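Cimora Forum > Teaching by demonstration > Cup nesting, hand-guided vs. remote

ksugawara
Posted Monday, 9:14 am
I'm recording cup nesting on a white table with the blue fingers. The task is to pick up one cup, put it inside the next, then do the third. I have 53 demos done by remote control with the Zivbridge leader arm and I'm not happy with them. My approach to the rim is different every time, and on replay the policy hesitates right over the cups. 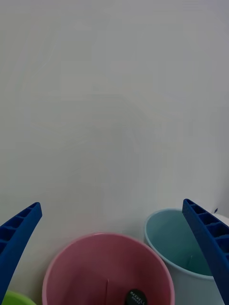 I grip by the rim, one finger inside and one outside. Going around the whole cup works too, but then the fingers bump the neighbor when the cups are close. Should I throw the 53 out and start over guiding the arm by hand?

negash_fan
Posted Monday, 9:40 am
Don't throw them out yet. Watch ten of them at half speed and write down where you pause. When I did this with bowls, nearly all my pauses were in the last inch before the grasp, while I was checking the other monitor. The policy copied the pauses. I trimmed them and it got a lot better with no new data.

Fumthorpe
Posted Monday, 10:22 am
I'd start over by hand. With remote control you can't feel the cup touch anything, so you push too far or stop short. Holding the arm, you know right away. I did 110 by hand in one afternoon and dropped the remote for anything with contact.

r_araujo
Posted Monday, 11:05 am
Disagree with Fumthorpe. If you hold the arm, your hands and sleeves get into the overhead view, and they won't be there when it runs by itself. The wrist view is fine either way — the overhead one is the problem. Also, your own strength hides how stiff the arm is. I stay on remote and just practice for half an hour before I save anything.

Fumthorpe
Posted Monday, 11:31 am
You can guide it by hand and then replay the joint path with nobody near the table, and record the replay. Takes twice as long but the video is clean.

r_araujo
Posted Monday, 11:48 am
Replays drift. With light plastic cups a small miss tips one over, and then the demo is garbage. Fine for drawers, not for this.

ksugawara
Posted Monday, 1:20 pm
Trimmed the pauses like negash_fan said. Nine of the demos were bad enough to delete. For the new batch I'm staying on remote, and every episode begins with the cups upright in a slanted row, fingers open, nothing touching.

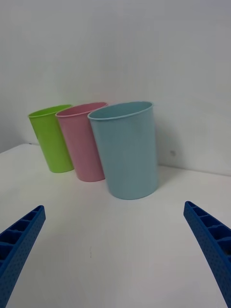

How many demos do I need before it's worth training again? I'd go with 140 for three cups, as long as you move the row a little between episodes and keep the same nesting order.

That's my own guess from the last project, so correct me if it's off.

negash_fan
Posted Monday, 1:52 pm
140 is fine. Train once at the halfway point too, so you find out early if something is wrong.

r_araujo
Posted Monday, 2:10 pm
Agree on the number. Keep the gripper speed the same across sessions, mine changed after lunch and it showed.

— Ronaldo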